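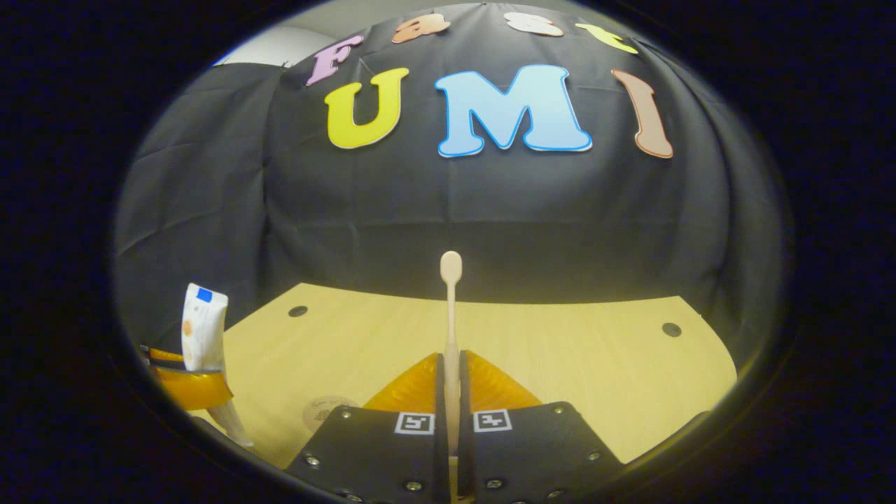
From: Yiğit Soylu
To: weddings-desk list
Re: Uysal wedding item, guest count

Hagos Alemneh wrote:

> The draft says 90 guests at Starkton. The planner's sheet
> says 111. Which one do we run? Also, is the veil by
> Flavance or only the dress?

Run 111. The lower figure was the ceremony alone; the other 21 came for dinner. 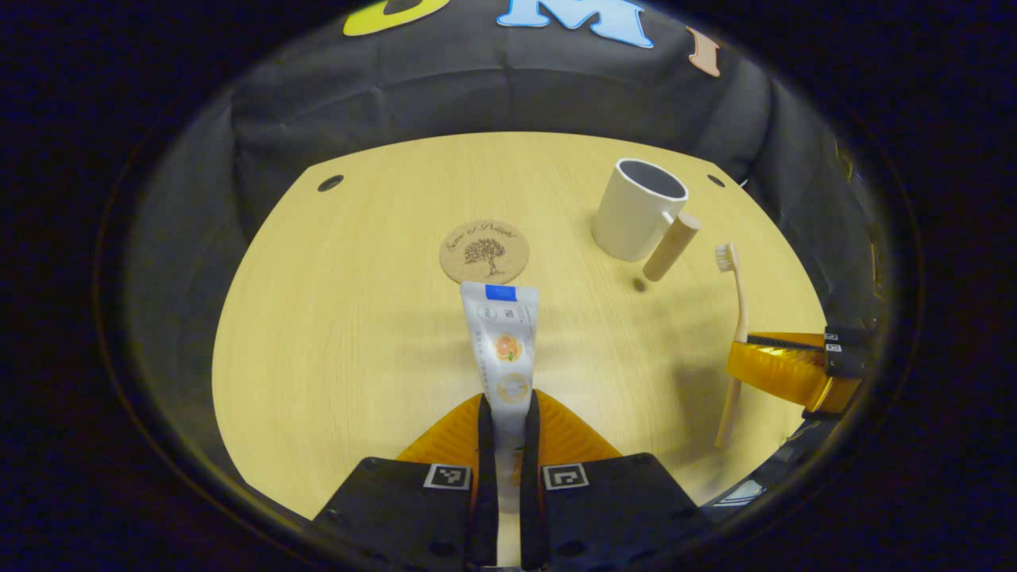

Flavance made the dress only. The veil is borrowed, lender not named, so leave the credit line blank.

Two more fixes:

- Paragraph 2: the engagement was in March, at Lendanness. The draft has the town as the wedding venue.
- The caption limit is 28 words. Yours runs over.

Send the corrected text to the list, not to me.

Yiğit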